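Ticket 1398
Product: Flirine label printing service
Site: Jollimside warehouse
Status: Resolved
Priority: 2

Reported problem

Shipping labels stop printing partway through a batch. The queue shows every job as sent, but the printer goes idle. Restarting the print service clears it until the next large batch. Small batches print fine. First noticed in July after the move to the new print server.

Log

8:10 am. Checked the printer from its own menu. Test page prints. Firmware is current. Swapped the network cable and moved to a different switch port. No change.

8:45 am. Sent a test batch from the Sturkix order system. It stopped at label 663. Sent the same batch again and it stopped at 663 again. The same stopping point both times makes a network fault unlikely.

9:20 am. Opened the order behind label 663. The customer name and street look normal. The second address line has a line break in it, pasted in from an email. The label template treats the break as the end of the job and waits for a new header.

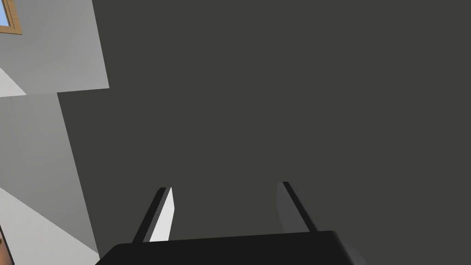
9:50 am. Removed the line break by hand and sent the batch again. All labels printed. Searched open orders for the same problem and found 8 more, all entered through the web form. The phone order screen strips line breaks on save and the web form does not.

10:30 am. Asked Rweyemamu, who host the web form, to apply the same cleanup on their side. They opened a change request and gave no date.

11:15 am. Added a filter on the print server that replaces line breaks in address fields with a space. Restarted the service once to load it. Put a line break back into a test order and printed it. Label came out complete, with the address on one line.

Notes for the site

Please stop restarting the print service when a batch hangs. A restart drops the waiting jobs, and those labels have to be sent again by order number. If a batch hangs, write down the last label printed and reopen this ticket.

The filter stays in place until the web form is fixed.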